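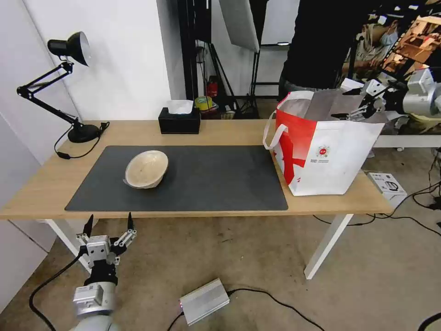 # Planville desk notes

3 min read

Hi! I keep these notes so that whoever has the desk after me knows where stuff goes (and so I stop answering the same message from Fitriani every November). It's a plain text file plus a list, nothing fancy. Edit whatever you like.

## What's in the folder

- `items.csv`: 104 rows, one per thing that has lived on or near the desk
- `homes.csv`: where each thing goes at the end of the day
- `old/`: Huguette's version from the Tanguy office, which I can't bring myself to delete

## House rules, more or less

The gray mat stays put. Bowls go on the mat, please, because the bare wood scratches if you so much as look at it. The lamp lives in the back left corner and its switch is on the cord, so don't go hunting for a button on the shade! Tissues go at the back. Shopping bags are fine on the right for a day, then empty them and fold them up.

## Known problems

Rows 16 and 115 used to be the same bowl (I merged them, then renumbered badly, sorry). "Misc" is still a category. I hate it too.

## To do

- ask Huguette what "Hidska tray" means
- split cables into their own file

12 shares · 4 comments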